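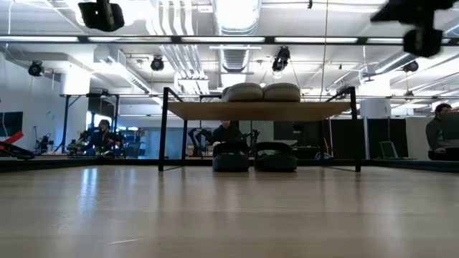

Light beige shoes on a small rack.

How to Clean Light-Colored Shoes Without Making Them Worse

Light shoes look terrific for one afternoon. After that you own a diary of every puddle in Skirham. I have ruined two pairs by cleaning them, which is a special kind of stupid, so this is the method I arrived at on the third.

It suits canvas and smooth synthetics. Suede is its own religion and you should go ask a suede person.

What you need

A soft brush (an old toothbrush is fine, as long as it stays retired)
A bowl of lukewarm water
Dish soap, the plain clear sort
Two pale cloths
White paper towels
Baking soda, for the soles

Step 1. Let the mud dry

I know. You want to wipe it now. Wiping wet mud is how you get tan shoes. Leave them overnight, then knock the soles together outdoors and brush off whatever is left.

Step 2. Take out the laces

Drop them in a mug of warm soapy water for 30 minutes. Tell the household about the mug.

Step 3. Test a hidden spot

Dab a little soapy water on the tongue and wait 10 minutes. If the color shifts, stop there and learn to love the dirt.

Step 4. Wash the uppers

A few drops of soap in the bowl, no more. Work in small circles and do the whole panel, even the clean part. If you scrub only the stain you end up with a bright spot shaped like the stain, and people will ask about it. Wipe off the suds with a damp cloth and keep going until the cloth stops foaming.

Step 5. Do the soles

Mix baking soda with enough water to make a paste, brush it along the edges, and wipe. Textured edges hold dirt like a grudge, so go around twice.

Step 6. Dry them slowly

Stuff the shoes with paper towels and swap them when they feel soggy. Then wrap the outside in a dry layer too — it helps with those yellow tide marks. Keep them away from radiators and out of direct sun. I once put a pair on a heater in Oketcombe and the glue let go before breakfast.

Somewhere airy is best. An open rack works well, and so does a chair turned on its side, if you don't need the chair.

If they yellow anyway

Usually that's leftover soap. Wipe again with plain water and dry again. Skip the bleach, which can turn some fabrics yellower than they were when you started.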